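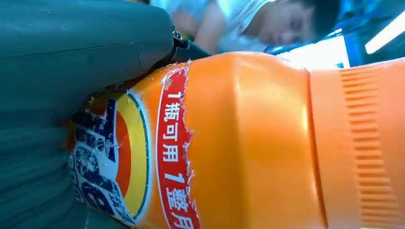

Forums > Home & Kitchen > Cleaning and Laundry

We use cookies to keep you logged in and to remember your settings. By staying on Kirnamach you accept this.

Refill pouches vs. buying a new bottle every time?

brasberg_mom
OK so I've been going back and forth on this for months. Our store started carrying the refill pouches for dish soap and bathroom cleaner, and I want to like them, I really do! But I end up with soap down the side of the bottle, soap on the counter, and a good slug of it still stuck in the corners of the pouch. Do you all bother? Or do you just buy a new bottle and toss the old one in the recycling?

Piatek_C
Refills all the way here. Get a cheap funnel, cut the corner smaller than you think you need, and go slow. I've had the same 5 bottles going since January and they look fine.
Cyprian Piątek

lintroller87
Gonna disagree. I weighed a pouch on the kitchen scale after I thought it was empty and there was still enough in there for a sink of dishes. Plus our town takes bottles and won't take pouches, so the pouch goes straight in the trash. How is that greener? 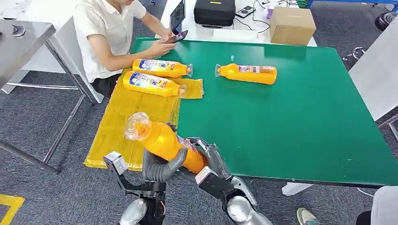 brasberg_mom
Ugh, I hadn't even thought about the recycling part. I just checked and ours won't take pouches either. They want bottles empty with the caps on, and it used to be caps off, so who knows what it'll be next year.

Piatek_C
You can snip the whole top off the pouch and rinse it out with a bit of warm water. Use that water for the floor or whatever. And a pouch is a lot less plastic than a bottle, even if it does go in the trash. I'll die on this hill lol

lintroller87
Less plastic by weight, sure. But the bottle gets turned into something and the pouch doesn't. We're not going to agree on this one.

soapdish2000
There's a third way, you guys. Kaczmarczyk in Biltetley (the hardware place, go in by the side door) has big jugs of dish soap and cleaner out back and you fill whatever you bring in. You pay by weight. It's a bit of a drive for me so I load up a box of bottles and do it every couple of months. Label them first!! I once mopped the whole hall with dish soap and we were skating for two days.

brasberg_mom
Skating, oh no 😂 That's not far from my sister's. Do they care what kind of bottle it is?

soapdish2000
Nope, as long as it's clean and the cap closes. Wide necks are way easier.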